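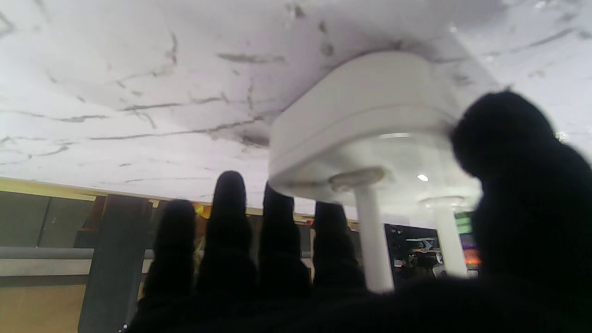
White plastic on the marble-pattern top. Gray veins, lots of shine.

Toy library gallery, Breltia room, Tavden

Quick page this time, short on hours. Stacking and sorting toys only – puzzles get their own page, and the wheeled stuff is still waiting on new labels. Text first drafted by Kumiko Honda, then chopped about by me (Sadao Imai) on the train. Corrections welcome, send them to the desk. Please not to my home phone again.

For anyone new. We lend toys the way other places lend books. Up to 2 at a time, three weeks, renew once if there's no waiting list. Stacking toys go out more than anything else we have, ahead of even the Tollik train, which people ask for by name and then bring back after four days becuase it's loud.

About the tabletop, as we do get asked. It's the marble pattern, white with gray running through it. Looks good, wipes down fast, shows up anything bright you put on it. White things are another matter. Kumiko wanted the dark green cloth under everything, I said no time, so no cloth. She was right about the earlier pages, the cube set looked much better on green. Next time.

Also worth knowing – glossy toy on glossy table gives you glare whatever you do. Blinds down, too dim. Blinds up, glare. We settled on half and half and moved on.

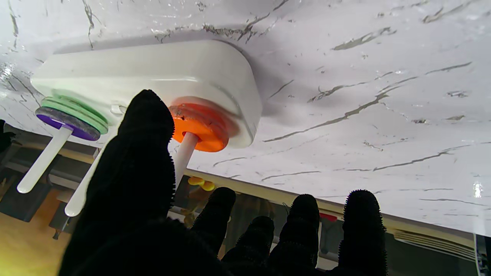 TAVDEN – March

Ring stacker with white pegs, shelf number 132. Purple, gray and pale green on one peg, orange on another. Small dark marks on the orange one. Left it how it was, these are lending toys and a mark or two is fine.

Most asked about thing on the shelf, so a few notes while I have it in my head.

The base has three pegs, so there's more going on than with the single-post kind. Little ones just pull discs off and that's the whole game for months. Perfectly good game. Later they start putting them back, any peg, any color. Later again they have Opinions about which color goes where and you will be told if you get it wrong. One family had it out over the whole winter and came back saying their older boy had made up rules for moving a stack across one disc at a time. No big thing, he's six, the rules changed every go. They'd like it again when it's free.

Purple goes missing more than the others. No idea why. Usually turns up in the box of whatever was borrowed at the same time, so if you find a stray purple ring in with the Ueda nesting cups, that's ours, shelf 132, drop it at the desk any time and no late fee on it.

Cleaning – damp cloth, mild soap, dry it off before it goes in the bag. Dishwasher no. Someone tried with a different stacker, number 564 on the old list, and it's not on the new list. Rings come off for wiping. Pegs get sticky low down near the base where you don't look, so look there please.

Bags – the drawstring ones. Base in first, rings on top. If the rings come back still on the pegs that's fine too, saves us hunting round for them, but they do slide off in the bag and then there's a rattle all the way home.

Ages: the label on the bag is what we go by. Ask Kumiko if you're unsure, she has the binder with all the maker's sheets, or most of them. The sheet for this one is in a plastic sleeve near the front, behind the page about shape sorters. A copy can go home with you.

Waiting list is open. Put your name down at the desk or reply to the reminder email, either works, doing both puts you on twice and then I have to fix it. We're looking for a second stacker of the same sort, used is fine, scuffs fine, all rings present would be nice. If yours has been outgrown and is sitting in a closet – bring it in, or tell us and we'll collect if you're in town.

The full shelf list is past 3000 lines now with all the old entries still in it, so searching by color works better than searching by name. Type "rings" and you get curtain rings from the dress-up box as well. Known problem.

Puzzles page next, with the cloth this time. Shape sorters after that if the lids can be matched up. Room hours are unchanged, mornings from 9:30, side door, push hard as it sticks.

S. Imai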